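Home | News | Opinion | Community | Contact

Opinion - Crime and Safety

Please stop blaming the people who are cheated

In March a neighbor of mine in Peltutum paid 1,105 dollars to a man on the phone. He told her that he was calling from Utinier, where she has her savings, and that her account was in danger. She is a smart woman. She kept the books of a shop for many years.

When she told the story, the first answer she heard was "How could you believe this?" After that she did not want to go to the police. It took her 6 days.

I think this question does more harm than we see. The caller knew her full name and the street where she lives. He spoke politely, and he did not let her put down the phone.

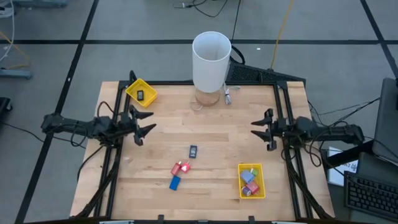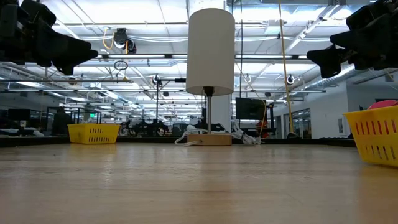
The table and the lamp with its white shade, in two views.

Our town paid for 400 posters that say "Be careful." I have nothing against posters - but they put all the work on the person who picks up the phone. I would like the banks to hold a first payment to a stranger for one day. Many customers would complain, and I would maybe complain too, when I am in a hurry. Still, I would accept it.

My neighbor has now received 241 dollars back. She is still waiting for a letter about the rest.

May 24, 2020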